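Can a machine do my chores yet?
Questions we get asked at Fosalton

Will a robot fold my washing?
Slowly, and I'd keep the iron handy. Cloth is a terrible thing to ask of a gripper – it creases, it sags, it never lies the same way twice.

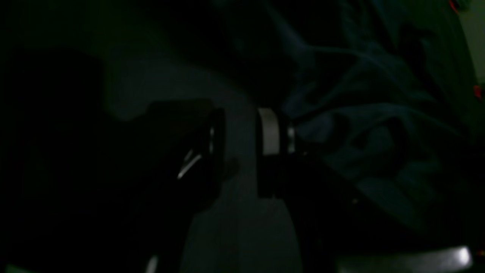 Bottles and jars are kinder, bless them, as they keep their shape while a gripper makes up its mind. Put one up against a heap of fabric, though, and it all gets harder again.

Do they need the lights on?
Most of them do, if they work by camera. In a dim room they have very little to go on, much like me looking for my slippers. 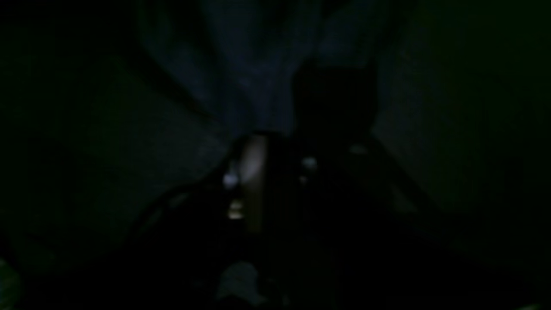
Grażyna Rutkowska

Should I wait before buying one?
I would, and I've said so to all 16 people who wrote in since April! Give it two or three years, and do ask to see it tidy a room as messy as yours.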